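Two Hands at the Parcel Bench

Viola Marchetti has been sorting returns in one way or another since she left school, and she talks about mailer bags the way other people talk about difficult relatives. "A box is easy," she told me. "A box has corners. A bag does whatever it likes!"

So when Jatow offered her shop, Bianchini, a trial of its Handier kit -- two arms, two fingered hands, and the software to run them at a packing bench -- she said yes before she'd finished reading the message. The trial began in October, and by the time we spoke on 4th March she had plenty to say.

What she likes best is the hands. The older kit she tried used suction cups, and soft packaging gave it no end of trouble. "You'd get a good grip on one wrinkle and the rest would swing round and hide the label," she said. "With fingers you can hold the thing from both sides and sort of flatten it as you go. The first morning I just stood there grinning."

Her colleague Tiziana Monti looks after the setup and is a little cooler about it, though only a little. It took her two days to get the bench height right, and she'd like the manual to spend more pages on that and fewer on the login screen. "Once the height was right, everything else got better," she said. "The reach, the grip, all of it. I wish I'd started there."
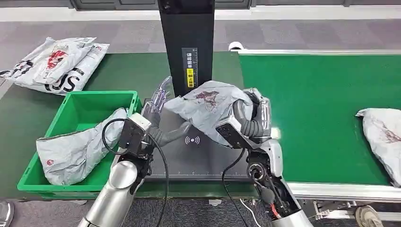 Does the kit need a special bench?

Any steady table at a fixed height will do, as long as the arms can be bolted down beside it and you measure again whenever the table is moved.

Tiziana keeps the training sessions short, 16 minutes at a stretch, with a break to look over the grips that went badly. Thin bags with one small item at the bottom are still the hardest. "They fold over your fingers," she said, holding up her own hand to show me. "I get annoyed with them too, so I can't be very hard on the robot."

Viola would like quicker hands and a quieter start-up (there is a rising whine she has learned to talk over). She has also asked Jatow for spare fingertips in the box, having waited 21 days for a set to arrive. None of that has dented her mood much. She had already written a list of things to try next -- padded envelopes first, then the long tubes that posters come in -- and she wanted to get back to it before lunch.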